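Drawer Arm Build, Finedthorpe Shared Workshop
Progress report to the Drastville Makers' Fund
Prepared by Kilian Reisinger, 11/3/21

Where we are

You asked for a plain account of how the grant has been used, so I will start with the part you will like least. The arm is not standing on a bench in Finedthorpe. It exists as a model on Jonas Marti's computer, and the work since October has gone into that model and into arguing over how far we should trust it. Jonas thinks we are well on the way. I think we have a good drawing that moves.

The task is the one in our application: an arm that can open a small chest of drawers, put an object in and close it again, built from parts a shared workshop can afford. The simulated bench now has the arm, the tabletop, the chest and a pair of small coloured cylinders to practise on. I asked for the drawers to keep their round knobs. Jonas would have preferred bar handles, which are much easier to grip, but people have knobs at home and I would sooner fail on the real problem.

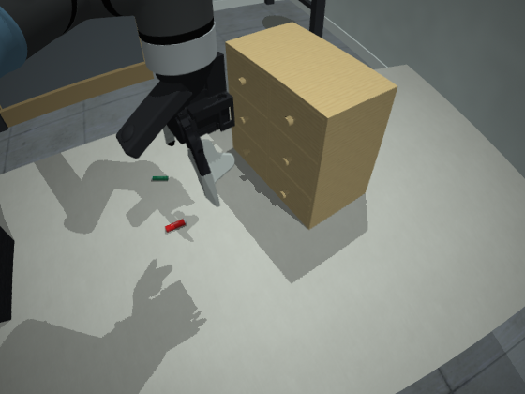 Figure 1. Simulated bench with the arm over the table, the two cylinders and the three-drawer chest.

What seems to work

The arm reaches the whole of the table without hitting its own limits, at least in the software. The fingers close squarely on a cylinder lying on its side, provided it is not tilted too far from the line of the gripper. Over 11 trial runs of the pick-up alone, 8 ended with the cylinder held. Jonas has called this a success in the workshop newsletter. I would point out that the friction figure was his choice, that he changed it once along the way, and that we have no real finger pads to check it against.

The drawers are a weaker story. They slide perfectly, every time, which no drawer I have ever owned has done. Until we put some stiffness and slop into the runners I don't believe any result that involves opening one, and I have asked for those results to be left out of this report.

What the gripper sees

A good part of the last stretch went on the wide view looking out past the fingers. It takes in a great deal and bends all of it. Straight edges bow out towards the rim, and the two cylinders come out very small in the middle with a lot of pale surface round them.

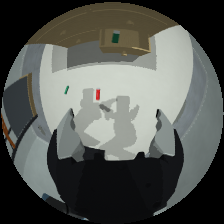 Our position estimates are good near the centre and poor further out, where the correction for the bending is doing most of the work. Shadows have been a nuisance as well. The arm's own shadow falls close to the objects, and the first version of the detection code kept treating the darker patches as things to be avoided. Jonas has a fix that ignores anything grey. I've told him what I think of that, given that half the fittings in the real workshop are grey.

Money

Spending to date is 3075, nearly all of it on the computer, the motor order and a deposit to Koller for machining the wrist. The motors come from Dostov and are late. Their last message gave a delivery time of nine weeks, and I would not plan around it. There is enough left to finish the shoulder and wrist, but not enough to replace a motor if one arrives faulty.

What I would ask for

Please hold the second payment until we have one real joint turning under load. I know this is an odd thing for a grant holder to write, and Jonas disagrees with it; his own note is attached. He would like the money now so that the frame can be cut while we wait for the motors. My worry is that we will cut it to fit the model and then find that the model was wrong about the weight of the cables, which at present it leaves out of the sums altogether.

Before the next report we intend to measure the pull on a real drawer with a luggage scale, put that number into the simulation and repeat the pick-up trials with the friction left alone. If the results get worse, the report will say so.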